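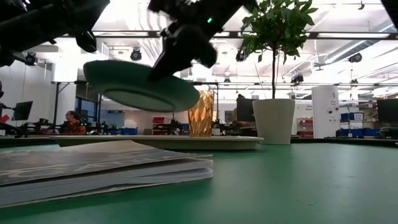

Ineke Bakker wrote to us after the July report that she liked the idea of the table sets, but she could not understand from our pages what a borrower really gets in the box, and why a plant must belong to it. She also asked who pays when a glass comes back broken. I begin with her questions, and the usual points of the report follow after.

Folel table sets, second progress report to the Meijer fund
Prepared by Eduardo Pinheiro, 14 Dec 2022

1. What a set contains

A Folel set is everything which makes a plain table into a place where a person wants to sit down. It has a tray, a dish, a drinking glass, some reading matter and a plant in a pot. The borrower brings the table and the chairs. Our first borrowers were reading rooms, waiting rooms and one language café in Zekcombe, and all of them told us the same thing in their own words: they had furniture, but the room looked like nobody was expected.

The plant was added to the list by Natalina Longo, and in July I was against it. I thought it would be a trouble in transport. I have changed my opinion. On a table with only low things, the eye finds nothing to stop at from the door. The small tree in the off-white pot stands much higher than the tray and the dish, and visitors see the table from far away. We now keep the plant in every set, and for rooms with poor daylight we will offer a dry arrangement.

About the broken glass: the borrower does not pay. We wrote this in the lending paper already, but in a place where it was easy to miss, and the new paper has it on the first page.

2. Work done in this period

We planned eight complete sets for the end of the year. Six are complete and have their card and their storage box. The other two are missing a tray each. The trays from our first supplier had a rim so low that things could slide over it when the tray was carried, and we sent them back. The wide beige tray which we use now is also shallow, but its rim is a little raised, and we have decided to stay with this model.

The dishes gave us more work than I expected. We had at first a mixed group of dishes from household donations, and many of them did not sit flat. Roel Jansen looked through all of them and kept only the ones with a good foot ring. The dark green dish was the favorite in the test with borrowers. There was one complaint, that on a green table it is difficult to see. This is correct, and the setting guide now recommends to place it on the tray, where the light color behind it helps.

The lending list was moved from paper to a simple spreadsheet in October. Each set has one line, and each return has a remark. It is not a beautiful system but everybody in the team can use it.

3. Condition of the items
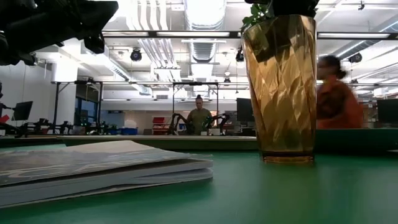 Checking the sets when they come back is the part of the project where I must report a delay. We wrote in the plan that a return check takes a quarter of an hour, and in practice it takes the double. The glasses are quick. One looks at the rim, one looks at the foot, and one turns the glass in the light. With the amber glasses the cracks are harder to find than in clear ones, as the walls are full of diagonal ridges and the color changes between gold and brown, so a fine line can hide there. The books need the most time. A paperback may look perfect from the front and only from the side one sees that the pages have become wavy at one end and the cover does not lie down any more. We did not have a rule for such a book. Now we have one: if it closes flat after a week under weight it stays in the set, otherwise it goes to the exchange shelf in Flotstead and we put another in its place.

Saturnino Garrido proposed that we should stop with paperbacks and buy only hardcover books. I do not follow this proposal for the moment. The borrowers like that the books are light and a bit used, and people are not afraid to open them. A stack of thin books or magazines also gives more choice in the same space than a single big volume. But I agree with him that the stack should lie at the front left of the table and not between the glass and the plant, where water can reach it from both sides.

4. Money

From the grant for this period, 400 euros were reserved for replacement items. We have spent a part of it on glasses and on pots. The planter which we used in spring had no saucer, and one borrower had a stain on the table top. The cylindrical pot is more expensive, but it stands firmly and the matte surface is easy to wipe. The remaining part of the sum we would like to keep for the first months of next year, and I ask the fund to confirm that this is possible. The receipts are in the annex in the order of the dates.

Transport was cheaper than planned. Roel combined the deliveries to Zekcombe with the collection of returned sets, and so the van did not drive empty in one direction.

5. Difficulties

The setting guide was too long. It had several pages with measurements, and the borrowers did not read it. Natalina rewrote it on one sheet with a drawing. The tray goes in the middle, the glass and the plant go on the right, the books go on the left. If the table is narrow, leave the books out first and the plant last.

A second difficulty is storage. The boxes stand in the same room where we pack, and on busy days there is no good place to put down a returned set before it is checked. Two times a returned glass was packed again without a check. No damage came from it, but it should not happen, and we have marked a shelf for the unchecked sets.

6. Next steps

Two trays are ordered and the last two sets will be finished when they arrive. The return check will get its own short list, with the books at the top. Saturnino will visit the borrowers in Zekcombe and ask which items stayed on the table and which went into a cupboard.

I would also be thankful for the opinion of Ineke Bakker on the new guide sheet, which is annex B. The sheet is still a draft, and we can change it until it goes to the printer.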